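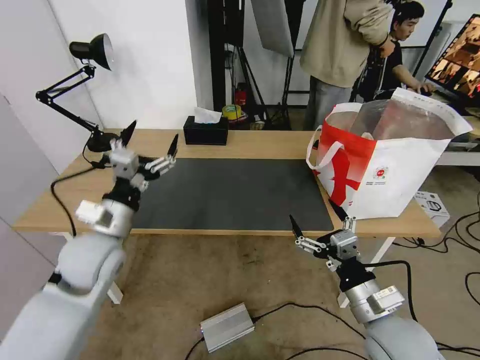 Desk mat on an oak-colored top, shopping bag at the right.

How to Flatten a Curled Desk Mat

I love this fix! New mats come rolled tight, and the corners can stay up for weeks. Lay yours face down on a clean floor and roll it loosely the opposite way. Hold it like that for 10 minutes, then let go.

Still curling? Set a hair dryer on low and warm each corner for 90 seconds — keep it moving! Then stack heavy books on top and leave them overnight. My Vudus mat took 3 nights.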